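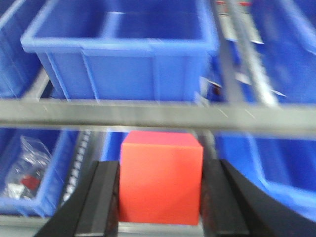
## Section 1. Loading bay and receiving area

Site: Skonov Storage, Unit 9, Dirkodport
Inspection date: 12 August 2022
Inspected by: Benoît Poulain
Report no.: 2797

Marks used: P = pass, A = action needed, N/A = not applicable, N/C = not checked.

- [x] **1.1 Dock leveler, plate and lip.** P. Lip extends fully and stays level. Light surface rust on the hinge side, unchanged from the previous report.
- [x] **1.2 Wheel chocks at each bay.** P. Chains attached.
- [ ] **1.3 Bay door 2, bottom seal.** A. Seal torn at the left corner. Daylight visible with the door closed. Replace the full strip. A patch was tried last year and came away.
- [x] **1.4 Bay door 2, auto-reverse.** P. Tested with a cardboard carton, three times.
- [x] **1.5 Floor drains clear.** P.
- [ ] **1.6 Painted walkway.** A. Yellow line worn through between the bay and the scale. Repaint after the floor has been degreased.

## Section 2. Pallet racking

- [x] **2.1 Load signs posted on each run.** P. Signs at the aisle ends are legible from the truck seat.
- [ ] **2.2 Uprights, impact damage.** A. Run C, second upright from the east wall: dent on the aisle face, below the first beam. Bay unloaded during the visit and tagged. Do not reload until the rack supplier (Mthembu) has measured it and confirmed in writing.
- [x] **2.3 Beam locking pins.** P. One pin missing in run A, replaced on the spot from the spares box.
- [x] **2.4 Floor anchors.** P. Hand check only. Torque not measured.
- [ ] **2.5 Pallet condition.** A. Broken bottom boards on several pallets in run B, upper level. Bring down and scrap. The same comment appears in the last report.
- [x] **2.6 Clearance under sprinkler heads.** P.

## Section 3. Fire safety

- [x] **3.1 Extinguishers in place, pin and seal intact.** P. The unit by the break room hangs behind the door when the door is open. Acceptable for now, but moving it to the other side of the frame is recommended.
- [x] **3.2 Exit signs lit.** P.
- [ ] **3.3 Exit routes clear.** A. Shrink-wrap rolls stacked against the north exit. Moved during the inspection. Mark the floor as a keep-clear area.
- [x] **3.4 Emergency lighting, button test.** P.
- [ ] **3.5 Fire door, office corridor.** A. Closer is weak and the latch does not catch unless the door is pushed. Adjust or replace.
- [ ] **3.6 Alarm panel log.** N/C. Log book was with the alarm contractor. Send a copy of the August pages.

## Section 4. Lift trucks and charging

- [x] **4.1 Daily check sheets filled in.** P. Handwriting poor on the late shift sheets. Defects column must say what was found. A tick mark is not enough.
- [x] **4.2 Forks, wear and cracks.** P.
- [ ] **4.3 Truck 2, horn.** A. Works only when the wheel is turned to the left. Truck out of use until fixed.
- [x] **4.4 Charger cables.** P. Hooks fitted as asked.
- [x] **4.5 Eyewash station by chargers.** P. Water runs clear. Weekly flush is recorded.
- [ ] **4.6 Ventilation at chargers.** A. Fan runs, but the intake grille is clogged with lint. Clean, then add to the monthly task list.

## Section 5. Electrical

- [x] **5.1 Panel doors closed and labeled.** P.
- [x] **5.2 Ground-fault outlets, trip test.** P.
- [ ] **5.3 Extension cords.** A. One cord in use as fixed wiring for the Trundeo label printer. Install an outlet at the packing bench.
- [x] **5.4 400-volt socket at the compactor.** P. Cover springs shut. Lockout tag present.

## Open items, by due date

| Item | Action | Due |
|---|---|---|
| 2.2 | Upright measured, written reply | Before reloading |
| 4.3 | Horn repair | Before use |
| 3.3 | Keep-clear marking | 2 weeks |
| 3.5 | Door closer | 2 weeks |
| 1.3, 5.3 | Seal, outlet | End of August |
| 1.6, 2.5, 4.6 | Paint, pallets, grille | Next visit |

Item 3.6 stays open until the log pages are received. Send them with the report number in the subject line.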